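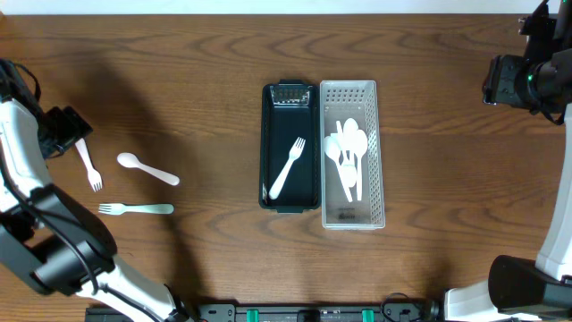
Setting up a song circle, quick version

1. Pick the songs
Twelve max. Easy choruses, three chords if you can. Ramiro does sea songs first, gets people loud — works every time at the Pelport one.

2. Print lyrics
Big type, one song per page. Keys go top right. Dont staple them, people want to swap pages around.
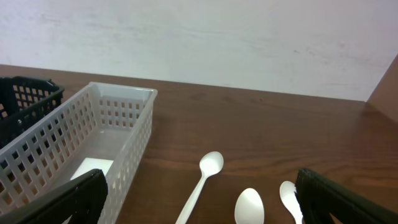 3. Set the tempo
Start at 93 bpm, go up to 112 once everbody knows the tune. Foot taps fine, no click.

4. Go round
Pass is allowed. Break at 8:30, then requests.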